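About Clomeo

Can a machine fold your laundry yet?

Sort of! Slowly, on a good day, with a shirt it likes. We're a small company in Ekilby that spends its working life on that question, and we think it's one of the most interesting questions around right now. If you came here hoping to order a robot that does the housework, we don't have one to sell you. What we do have is a lot of practice finding out which chores machines can manage, which ones they nearly manage, and which ones still beat them every time.

How we started

Clomeo began in a rented room over a tailor's shop. Sorcha Duggan had spent years fixing packing lines, the kind where the same box comes down the same belt all day long, and she was very good at it. Then one December she watched a line stop dead over a single knitted glove that had dropped in among the cartons. The arm could lift a case of bottles without a wobble and had no idea what to do with a glove. She went home and tried to write down, step by step, how she picked up a glove herself. She got to page four and hadn't reached the thumb.

Those pages are still pinned up by our kettle. New people get shown them on their first morning, and most of them start arguing with page two.

What we do all day

We look at ordinary chores and work out what's inside them. Folding a T-shirt sounds like one job, but you have to find the shirt in the heap, pull it free, figure out which way up it is, find two corners, flatten it, and only then fold. A person does most of that while talking about something else. A machine has to be taught each part, and then it has to be taught what to do when a sleeve is inside out.

Our Nomura project is all about clothes and bedding. We pay people to do the chores in real homes using hand-held grippers, the same shape as the ones on our robots, so that what gets recorded is a job done with two fingers and not ten. It's surprisingly hard at first (everyone drops socks) and then it gets pleasant, a bit like learning chopsticks. The project has 3,057 recorded folding sessions so far, on beds, couches, ironing boards and one very patient person's piano lid.

Our Vovemen project is the shop-floor side: sorting parts into bins, wiping down benches, loading trays, coiling cable. Cable is the Vovemen team's version of the glove. Ask them about it only if you have the afternoon free.

So, can they do it yet?

We get this question at every open evening, so we may as well answer it properly.

Picking up a hard object from a clear table: yes, and it has been yes for a good while. Moving trays from one rack to another: yes, if the racks stay where they are. Wiping a flat surface: yes, though our robots are better at wiping than at knowing when to stop. Loading a dishwasher: sometimes. Plates go well, big spoons go well, and anything with a lid is an adventure.

Towels are coming along nicely. A towel is a rectangle, it forgives you, and our current robot can take one from a basket and fold it in thirds. Our last full test was 1,000 towels in a row, with staff taking turns to sit beside it and write down every miss. We learned more from the misses than from all the good folds put together, and yes, we have clean towels in every cupboard in the building.

Blouses, fitted sheets and anything with a collar or a drawstring are still hard. A collar changes the way the rest of the cloth lies, thin fabric slides around, and a busy print laid over another busy print makes it tough for a camera to tell where the garment ends and the bed begins. People sort that out in a blink.
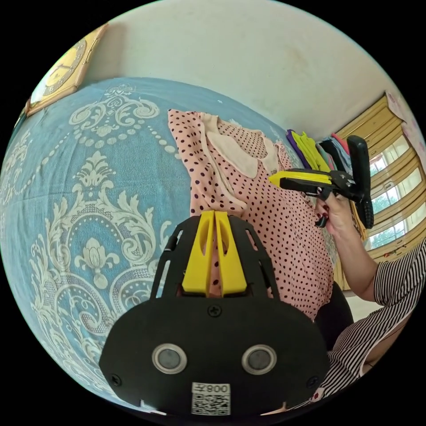 Which is why we care so much about working in lived-in rooms. In our first year we did everything on a plain gray table under studio lights, and the robot got really good at plain gray tables. Then we took it to a colleague's spare room and it tried to fold the bedspread pattern. We laughed for a week and then changed how we work! Now the recordings come from homes, with whatever light and furniture the home has, and the robots cope much better with a new room than they used to.

Who we are

There are 30 of us. Some came from factories, some from universities, two from hotel housekeeping (they settle most of our arguments) and one from puppet theater. Sorcha still runs the company and still does a turn on the grippers when she wants to think. The folks who record chores for us are paid by the hour, they can ask for any session to be deleted, and they tell us bluntly when one of our tools makes their wrists ache. The present handle is the sixth version, and it's a lot lighter than the fifth.

What we publish

We put out our results chore by chore, good and bad, in a plain list on this site. If a robot failed at something, the list says so and says how. Teachers use it, a few repair shops use it, and we hear from people at home who just like checking how the fitted sheet is getting on. (No change since spring. We're working on it.)

Come and see us

Our workshop in Ekilby opens its doors one evening a month from 6 p.m. You can try the grippers, race a robot at towels and see the glove pages for yourself. Kids are welcome, and so is awkward laundry. Bring the worst thing in your closet and we'll have a go at it with you.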